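26 Oct 2021

Folus build notes, save system again

Svenja's bug from last week is still alive. If you save at the lantern in the Gollelar marsh while the ferryman is talking, the game loads you back in with the ferryman gone and his dialogue box still open, saying nothing at all. You can press A at him forever. I did it 60 times in the name of science.

Cause: the lantern writes the flags for the room before the NPC has finished his line. Shivam says we should lock saving during dialogue. Benedikt says players hate that. Both right, so we did neither and moved the write to the end of the line instead. Works for the ferryman, breaks the shopkeeper. She now sells you the same boots twice and thanks you both times.

Save file is 1,799 bytes with the old flags left in and 1,492 with them stripped. Leave them stripped, but check that old saves still open before telling Theda it's done. (I told Theda it was done. Sorry, Theda.)

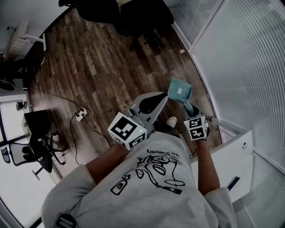 Gray sweatshirt, plank floor, one gripper per hand.

Other things, in no order:

Riedl the snail is still too fast. He is a snail. Chaltu cut his speed to 4 and he slid up a wall, so the slope check must be reading speed somewhere it shouldn't. Have not looked. Do not want to look.

The Ploseder boss music restarts every time you open the map. Svenja likes it that way and wants to keep it. No.

The healer in the second village has two names, depending on whether you meet her before or after the flood. Benedikt swears this was in the story plan. I have read the story plan – it has a drawing of a boat and the word "flood" underlined.

Still open: shopkeeper, old saves, snail. Demo build is due in December. Shivam has the branch until he gives it back.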